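Reading room, Urville building: table stock and face-out shelving
Notebook entry, February, started 9:30

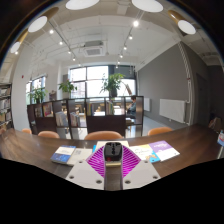
Mojtaba Mazandarani wrote under the last entry that the long table should be cleared at closing every evening, full stop, and that any book left out should go back to its cubby even if it means a reader has to find it again the next morning. He also thinks the face-out compartments are doing most of the work and that the table gets credit for it.

Noted. I disagree on the first point and have no data on the second. Arguments for leaving a few books out: readers sit down sooner when there is something in reach, and a bare table that long looks reserved. Argument against: covers get scuffed when they are slid across the finish. I would keep a small set on the table and change the set, and not clear it completely.

State of the table this morning. Five books out, spread along the length. Covers blue, pale gray, white, white with a cartoon illustration, lavender purple. The pale ones are easy to find from the door. The blue one is less so against the dark brown wood, and I would put it nearer the front when the set is changed.

Table surface. The finish is glossy and throws back the ceiling lights. This was raised in the Farkden report as a reading problem, with a recommendation for a matte runner down the middle. I sat at it for half an hour with a coated-paper picture book and with an ordinary novel. The novel was fine in every position. The picture book had to be tilted. Most of the trouble was the paper and only part of it the table. I would not buy the runner. If one is bought anyway it should be no wider than 38 cm, or it will end up under people's elbows on both sides and creep.

Because the table curves, a straight runner will not lie true in any case. Trummer quoted for one cut to a template, item 1309 in their list. I have not answered.

Chairs. Orange upholstery, rounded backs, on the far side in front of the low shelving. They are comfortable for an hour. The complaint is clearance: with a chair pushed back and occupied, the lower cubbies behind it cannot be reached without asking the reader to move. Measured gap between chair back and shelf front, chair occupied by me: 50 cm. That is enough to pass sideways and not enough to crouch. Two options:

a) Move the table toward the windows. Needs four people and the floor guides lifted.
b) Put slow-moving stock in the lower cubbies and keep anything that gets browsed at the height of the raised central section.

Option b costs an afternoon. Doing b first.

Low shelving. Dark wood, open cubbies, center section taller than the two sides. Books and magazines face-out. Rule as it stands is one title per compartment, facing forward, spares behind it. The rule works for books. Magazines slump after a few days and need a stiff board behind them. Cut boards from the leftover Orka mounting card, 5 mm less than the inside width so they come out without scraping. Seems adequate. Check for bowing in two weeks.

Tall bookcase. Rows full. I could not get a finger in between volumes on the shelf at eye level, and pulling by the headcap is how we lose bindings. Should come down by a hand's width per shelf. Candidates for removal are duplicates of what is already face-out in the cubbies. Do not move them to the table to make room; that is how it filled up last time.

To do:
Swap the table set, blue cover toward the front
Slow stock down to the lower cubbies
Backing boards, rest of the magazines
Thin the tall bookcase, duplicates first
Reply to Trummer, decline 1309 unless Mojtaba objects
Felt pads under the display stands before any go on the table

Stopped 12:15. Boards cut but not all fitted, remainder are in the drawer with the steel rule.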